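Re: [sota-manip] Letterboxed head view and right-arm success
From: Muireann Sheehan
To: sota-manip list
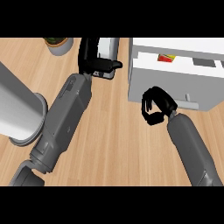
Cabinet task, simulated head view, padding left in.

Bijan Shokri wrote:
> We reran the Trovholm policy on the cabinet task and right-arm
> success is well below what Francine posted in June. Same checkpoint,
> same 300 episodes. Are you cropping the black bands before the
> encoder or feeding the padded image?

Padded. The policy was trained with the bands at top and bottom, and cropping at test time changes the scale of both arms after the resize. We saw a drop of 17 points from that alone, nearly all of it in the right hand's approach to the drawer handle. The left arm lost very little.

Two other things to check before you retrain:

The floor texture. Plank direction is randomized in our training set, and the default Plosness scene file fixes it. Teodor measured a small effect over 100 episodes – within noise, but he only tried one seed.

Hand pose at reset. Ours starts partly closed. If yours starts open, the first 21 steps are out of distribution and the wrist tends to overshoot.

I have not tested cropping at train time as well. Farhad has a branch for it, and I would expect most of the gap to close. Could you post your resize call and the reset joint values?

Muireann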